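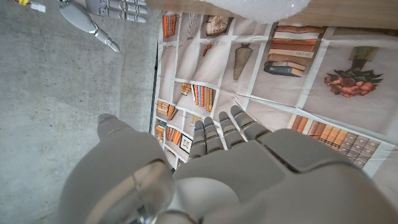 Sourdough, Week Whatever

Print this post | E-mail this to a friend

My starter is named Ritchie. I did not choose the name. My neighbor Effie Moncrieff handed me a jam jar over the back fence with masking tape on the lid, and the tape said RITCHIE in block capitals, and by the time I thought to ask whether that was the starter or the person she got it from, she had gone inside. So Ritchie it is.

I have now made 2 loaves you could eat and 3 you could use to hold a door open. The door one in the hall has always needed something, so that's a partial win.

What gets me about bread is the confidence of the people who write it up. They say "until the dough feels alive." I have been poking dough for most of a month and I couldn't tell you what that means. It feels like dough. Sometimes it feels like dough that has given up. One site told me to look for a "lazy wobble," and I stood in my kitchen at eleven at night shaking a bowl and trying to judge its work ethic.

I called my friend Lautaro, who used to bake for a living in Testport and got out of it because of the hours. He asked how warm my kitchen was. I said it was a kitchen. He asked again. I put the meat thermometer on the counter and it read 63, and he made a noise like a mechanic looking under a hood. Everything I'd been doing for four hours, it seems, I should have been doing for seven or eight. The recipe was written by somebody in a warmer house, with better windows, and probably a nicer car.

So the last loaf got the whole day. I mixed it at breakfast, folded it when I remembered, and forgot it entirely during a long phone call with my insurance company (444 minutes on hold, if you ask me; 25 by the clock on the stove). It went into the Dutch oven after supper. The Dutch oven is a Drallar, a brand I'd never heard of, bought at a yard sale in my twenties from a man who assured me it would outlive me. The knob came off in the car on the way home. The rest has been fine.

And the bread was good. The crust crackled when it came out, which I had read about and assumed was a lie. I ate the heel standing up with too much butter and burned the roof of my mouth, and then I ate another slice to see if the first one had been a fluke.

I took half of it to Effie and left it on her step and backed off down the walk, as one does now. She called that evening to say it was very nice and a little underdone in the middle. She also said that Ritchie was her late husband's barber, who gave them the starter in the eighties, and that he was a terrible barber.

Flour is still a problem, by the way. The Avero market had none again, only the cake kind, and a hand-lettered sign asking people to take one bag each of the nothing that was there. Afia at work says her sister has a fifty-pound sack of rye in the garage and will trade for yeast. I have no yeast. I have Ritchie, and he has doubled again while I was typing this, and I've already filled both of the good jars.

If you live within walking distance and you want some, bring your own lid. I'm out of lids.

Posted May 10, 2020

Print this post | E-mail this to a friend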